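止まっているように見えた腕が動いた 碁石の作業台で起きた接触事故を聞く

6月29日の午後、オドイにあるグレルヴィルの作業室で、ロボットアームと人の手が接触する事故があった。手を挟まれたのは、作業台の運転を担当しているマリアマ・スレマナさん。右手の甲に打撲を負い、その日のうちに診察を受けた。骨に異常はなく、翌週には仕事に戻っている。

作業台では2本のアームを使い、碁石の入った容器を碁盤のそばに置き、石を盤に運ぶ作業を繰り返していた。アームに暴走はなく、プログラムは書かれたとおりに動いた。ではなぜ人の手がその下に入ったのか。スレマナさんと、制御プログラムを書いたケケリ・ボアテンさん、事故のあと社内調査をまとめた安全担当のジョフィエ・パウリークさんに話を聞いた。3人には別々に時間を取ってもらい、あとで発言を照らし合わせた。

こぼれた石を拾おうとした

スレマナさんがこの作業台に付くようになったのは去年の8月からだという。それまでは同じ建物で組み立て用の治具を作っていた。囲碁は打たない。

「碁のルールは今も知りません。黒と白があって、線の交わったところに置く。仕事に要るのはそこまでなので」

その日の午後は、黒石の容器を運ぶ動作を続けて試していた。アームが容器をつかみ、盤の横まで運び、下ろして放す。うまくいけば同じことをまた最初からやる。昼過ぎまでは何ごともなく進んでいた。

「容器が少し傾いたまま下りてきて、縁から石がこぼれたんです。大した数ではありません。盤の脇に落ちて、1つは天板の端のほうまで転がっていきました。それでアームが止まった。容器を持ったまま、天板の少し上のところで」

アームの関節には光の輪がある。運転中は水色に点灯する。止まったあとも水色のままだったが、スレマナさんはそれを特に気にしなかった。

「水色は正常、赤は異常、と覚えていました。赤くなっていないから故障ではない。でも石がこぼれて止まったのだから、今の回は失敗で終わったんだろう、と。いつもの失敗のときと同じに見えました。画面も見ましたが、出ていたのは『確認中』という文字だけです。確認して、終わって、こちらの指示を待っているんだと受け取りました」

スレマナさんは停止ボタンを押さず、こぼれた石を拾い始めた。手前から順に拾い、残った3個は容器の真下にあった。

「手前のを拾って、それから手を伸ばして下のを拾いました。最後の1個をつまんだときに容器が下りてきた。速くはなかったです。ゆっくり来たので、かえって最初は何が起きているのか分からなかった。手の甲に容器の底が当たって、押されて、天板との間で動かなくなりました。声は出したと思います」

アームは力の上限に達したところで自動的に少し上がり、手は抜けた。石はまだ指の間にあったそうだ。

「机に置きました。それから停止ボタンを押した。順番が逆ですよね。あとで何度もその話をしました」

片付けが再開の合図になっていた

ボアテンさんは、連絡を受けて隣の部屋から駆けつけた。記録を開いて原因が分かるまで、それほど時間はかからなかったという。

この作業台では、ソルタと呼んでいる社内製のソフトウェアが2本のアームをまとめて動かしている。容器を下ろす前に、カメラの映像から置き場所に物がないかを調べ、何かあれば下降をやめて待つ。置き場所が空けば、続きから動く。ボアテンさんが書いた部分だ。

「もともとは、もう1本のアームのための処理でした。片方が石を取っている間、もう片方は場所が空くのを待つ。空いたら下りる。腕同士で譲り合うための仕組みです。毎回人に再開ボタンを押してもらうのでは作業が進まないので、自動で続けるようにしました」

こぼれた石が置き場所に入ったことで、ソルタは「場所がふさがっている」と判断した。アームは待ち始めた。スレマナさんが石を拾うと、場所は空いていく。最後の1個がつまみ上げられたとき、条件がそろった。

「記録では、待ち始めてから17秒後に再開しています。条件がそろってから動き出すまでには900ミリ秒の間を置いていました。映像のちらつきで誤って動かないようにするための時間です。人が手を引くための時間として決めた数字ではありません」

手は映っていなかったのだろうか。

「映っていました。ただ、あの処理が見ていたのは石と容器です。色と形で石を探して、なければ空いていると返す。手は石でも容器でもないので、数に入らない。書いたときの頭の中には腕が2本あるだけで、人がいませんでした」

ボアテンさんはここでしばらく黙り、水を飲んでから、自分のほうから話を続けた。

「彼女が悪いという話には絶対にならないようにしてほしい、とパウリークさんに言いました。石を拾えば動くように作ったのは私です。こぼれた石を見たら、誰だって拾います」

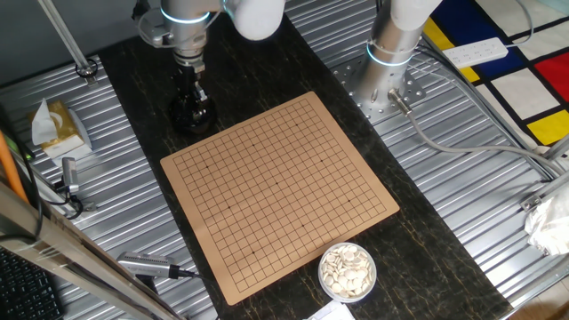
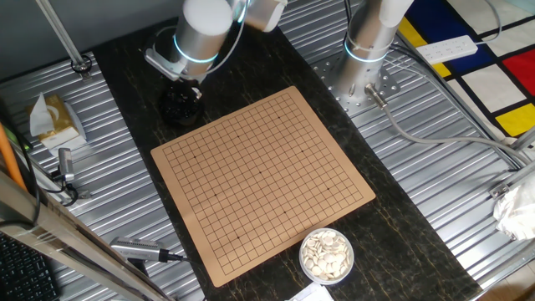
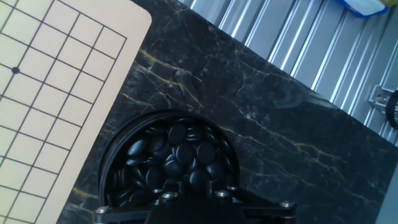
グレルヴィルの作業台での作業の様子。碁盤のそばで碁石の容器を扱う。

なぜ容器が傾いたのか

きっかけになった傾きのほうは、手先の部品に原因があった。容器をつかむ指はエンデンという取引先に作ってもらっている。指の内側に貼った滑り止めが片側だけすり減っており、容器が持ち上がるときにわずかに回っていた。

「滑り止めの交換は2,000回ごとと決めていました」とボアテンさんは言う。「その回数にはまだ届いていなかった。ただ、数えていたのは成功した回だけなんです。つかみ損ねてやり直した分は入っていない。やり直しのときのほうが、擦れ方はひどいのに」

エンデンには事故の翌日に部品を送り返した。先方で調べた担当者のナー・アグベコさんからは、摩耗の具合は見込みの範囲だが、片減りについては指の取り付けがわずかに斜めだったせいだろう、という返事が来ている。いつから斜めだったのかは分かっていない。取り付けねじを締め直した記録が残っていなかったためだ。

パウリークさんは、この部分を報告書では短く扱った。

「石はこぼれるものです。滑り止めが新品でも、いつかはこぼれる。傾きを直せば事故が防げるという書き方をすると、次に別の理由でこぼれたときに同じことが起きます。部品の話は部品の話として直せばいい」

「待っている」と「止まっている」

パウリークさんがグレルヴィルに入る前にいたのは、包装機械の会社だった。挟まれ事故の調査はそこで何度も経験している。今回の件で最初にやったのは、作業室にいる全員に同じ質問をすることだった。アームが動かなくなったとき、それが「待っている」のか「止まっている」のか、何を見て区別しているか。

「答えがばらばらでした。光の輪の色だと言う人、画面だと言う人、音だと言う人。音で分かるというのは本人はそのつもりなんでしょうが、試しに後ろを向いてもらったら外れました。区別していない、動かなければ止まっている、という人もいました。正直な答えだと思います」

光の輪は、動いているときも待っているときも水色だった。色が変わるのは、異常を検知したときと、停止ボタンが押されたときだけである。待機は機械の側から見れば運転の一部なので、設計上の誤りとは言えない、とパウリークさんは説明する。

「機械にとっては運転中です。でも隣に立っている人にとっては、静止した腕です。その2つが食い違うのは昔からよくある話で、包装機械でもさんざん見ました。袋が詰まって機械が止まる。詰まりを取る。センサーが通って動き出す。碁石に変わっただけです」

作業室には、アームの動く範囲に手を入れる前に停止ボタンを押すという決まりがあった。入口の脇に貼り紙もある。スレマナさんはその決まりを知っていたし、自分でも新しく来た人に教えていた。

パウリークさんは、事故の前の週の記録映像を見直した。停止ボタンを押さずに手が入っている場面は、スレマナさんのほかにも見つかった。石の位置を直す、容器の向きを変える、盤のずれを戻す。どれも短い動作で、すぐに手は引かれている。

「ボタンを押すと、復帰に時間がかかるんです。アームを原点に戻して、カメラの確認をやり直して、それからようやく次の回。石を1個つまむために、それを毎回やるかという話になります。やらなくなりますよ。報告書には、手順違反が常態化していた、とも書けました。最初の下書きはそうでした。でもそれだと、読んだ人は貼り紙を増やして終わりにします」

下書きを読んで書き直しを勧めたのは、運営を見ているアドワ・アカーさんだったそうだ。アカーさんは作業室に一日座り、停止ボタンから復帰するまでの時間をストップウォッチで測って、その紙をパウリークさんの机に置いていった。

再開後の変更

作業台は事故のあとしばらく電源を落としたままだった。再開にあたって変えた点を、ボアテンさんに順に聞いた。

まず、自動で続きから動くのは、もう1本のアームを待っている場合だけになった。それ以外の理由で待ちに入ったときは、人が再開ボタンを押さないかぎり動かない。石がこぼれた場合もこちらに入る。

待機中は光の輪が黄色の点滅になる。画面の「確認中」という文字も改め、何を待っているのかを文で出すようにした。「置き場所に石があります。再開ボタンを押すまで動きません」といった具合だ。スレマナさんの案だという。

作業範囲には、手が入ったことを検知する装置を追加した。これはソルタとは別の回路につながっていて、カメラの映像には頼らない。手が入っている間はアームの動力が切れる。

「これを最初から付けておくべきだったというのは、そのとおりです」とボアテンさんは認める。「力の上限が低いから大丈夫、という考えに寄りかかっていました。実際、上限のおかげで打撲で済んだ。でも挟まってから効く仕組みですから」

停止ボタンからの復帰も短くした。原点まで戻らずに、近くの安全な高さまで上がってそこから始められる。滑り止めの交換は、失敗した回も含めて数えるようにした。

直しきれていないところもある。容器を持ったまま動力が切れた場合、指の力は保たれる設計だが、長く置いたときに容器がどうなるかはまだ試験の途中だ。パウリークさんはその試験が終わるまで、容器の下に手を入れる作業を認めていない。こぼれた石が容器の真下にあるときは、先にアームを手動で脇へ動かしてから拾う。

「遠回りですけどね」とスレマナさん。「ピンセットを使えばいいという意見も出ました。長いのを買って試したんですが、碁石は丸くて滑るんです。つまむと飛ぶ。飛んで床に落ちて、そっちを捜すほうに時間がかかって、1日でやめました」

石の数は今、朝と夕方に数えている。黒が1個足りない日があって、工具箱の下から出てきた。

元の席に戻って

スレマナさんは今も同じ作業台にいる。異動の希望を出してもよいと言われたが、出さなかった。

「怖いかと聞かれると、アームが動いているときは別に怖くありません。動いていれば分かるので。止まっているときのほうが見るようになりました。黄色かどうか、画面に何と出ているか。前は、止まったらほっとしていたんですが」

事故の報告書は社内の誰でも読める場所に置かれている。パウリークさんは、エンデンとの打ち合わせでもそのまま配った。先方のアグベコさんからは、ほかの納入先にも似た待ち方をする装置があるので内容を紹介してもよいか、と問い合わせがあり、スレマナさんの了解を取ったうえで応じたという。

「名前は出してもいいと言いました」とスレマナさんは話す。「ただ、図の中で私の役が『作業者A』になっていて、作業者Bがいないんです。Bがいないなら、Aは要らないでしょうと言ったら、次の版で直してくれました」

ボアテンさんは、待機に入る処理をすべて洗い出す作業を続けている。碁石の作業台で使っていたのと同じ書き方が、隣の部屋の装置にも残っていた。そちらは再開ボタン式に切り替わるまで、運転を見合わせている。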